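Bernadette Baptiste abriu a oficina de encadernação Delacroix há 30 anos, numa cave com uma prensa emprestada e pouca luz. Hoje recebe encomendas de bibliotecas e de particulares, e em abril começa mais um curso para principiantes.

"Aprendi a coser cadernos com a minha tia", conta. "Ela não explicava nada, desmanchava o que eu fazia e mandava repetir." O primeiro trabalho pago foi um missal sem capa. Demorou um mês e cobrou pouco.

A maior parte do que lhe chega são livros de receitas e dicionários. Os livros raros são poucos. "As pessoas trazem o que usaram muito", diz. Prefere a cola de amido às colas sintéticas, que considera difíceis de retirar mais tarde. Quanto ao papel, trabalha com quase 200 referências e queixa-se de que os fornecedores deixam de as fabricar sem avisar.

Zulkifli Sopacua entrou como aluno e ficou. Trata agora das lombadas e da douração. "O ouro obriga a parar de respirar", afirma. "Estraguei 10 capas antes de acertar uma." Os dois discordam sobre o couro: ele gosta de o tingir, ela compra-o já na cor final.
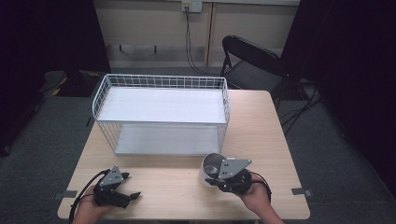 Estante branca de rede metálica sobre uma mesa quadrada.

O próximo projeto é um conjunto de 50 cadernos cosidos à mão, todos com guardas marmoreadas. Bernadette ainda não decidiu o preço. "Primeiro faço, depois vejo as horas que gastei."

Contacto | © Revista Grikov. Todos os direitos reservados | Voltar ao topo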